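# About the Hillness Shop

Two arms, one table, one shared workshop off Marino Street in Dadton. Page last touched June 2019.

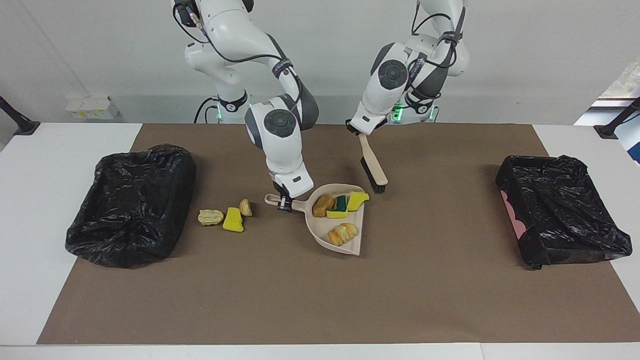
*Table clearing on the brown mat. Dustpan in one gripper, brush in the other.*

## Who we are

A small group that builds robot stuff in a shared shop. Not a company really, though we have a bank account and a name on the door. Started in a home garage, outgrew the garage, moved the benches over to Hillness in two trips. The landlord wanted a one-line description for the lease and we wrote "household automation, light bench work." Still pretty accurate.

14 members right now. Some wire, some code, a few mostly fix the chairs and the door. Everybody sweeps.

## What we work on

The main build is called Herkar. Goal for Herkar: do the dull little jobs around a kitchen table, with the same tools a person would grab. Regular dustpan. Regular hand brush. No special attachments, we argued about that for a long time and the plain tools side won.

Sweeping is the current job. Harder than it sounds. One arm has to hold the pan down flat while the other one pushes stuff at it, and the two have to agree on where the lip is. Too high and the crumbs go under. Too much push and they jump the back edge. We use play food for the mess, bits of different shapes and sizes, so we can throw out the same mess over and over and nobody has to deal with ants.

Bag-lined containers go on both sides of the mat. Where they sit changes between sessions, on purpose. Same with the pan.

Next up after sweeping, in no real order:

- wiping (cloth, then sponge)
- stacking cups without the big clunk
- putting lids back on the right tubs
- folding a dish towel, which has beaten us twice already

## How we work

Slow at first. Then less slow. Every try gets a line in the log, good or bad. The sweeping log passed 1000 lines this spring and the notes column is the best part, go read it if you visit. "Pan ran away." "Brush upside down again." "Fine until the end."

We set a target of 2000 tries before we change anything big on the grippers. That rule came out of the first winter, when we swapped fingers every week and could never tell what helped.

Cables are a sore point. They loop, they catch, we strap them, they find a new way to loop. If you are good at routing cable please come by, we will feed you.

House rules for the bench:

1. Arms off before hands go in the work area.
2. Know where the stop button is before you start, not after.
3. Mat gets cleared at the end of your slot. By you, or by the robot if it's having a good day.
4. Log it.
5. No drinks on the white table. Coffee lives by the sink.

## The space

We share the building with a frame shop and some woodworkers, so saw dust is a fact of life. Our bit is the back half of the ground floor. Benches, a parts wall, a soldering corner with a decent fan, and the table for the arms. Heat is ok. Parking is not, use the lot behind the feed store and walk around.

Tools are for all members. If you borrow a hex key put it back in the rack it came form, the metric ones especially.

## Joining

Come to an open evening first. See if you like it. No robot background needed, plenty of us had none. Dues are monthly and cover rent, power and consumables; parts for the group build come out of the shared pot, parts for your own thing are on you.

New members sit in on a few sessions before running the arms solo. After that you get a slot on the sheet and a shelf. The shelf is small, sorry in advance.

Kids are welcome with a grownup, on open evenings only. There's a taped line on the floor, they stay behind it while the arms are live.

## Find us

Hillness Shop, 1301 Marino Street, Dadton. Side door, not the front. Ring twice, the saw is loud. If the light over the door is off we're closed, or the bulb went agian, so knock anyway.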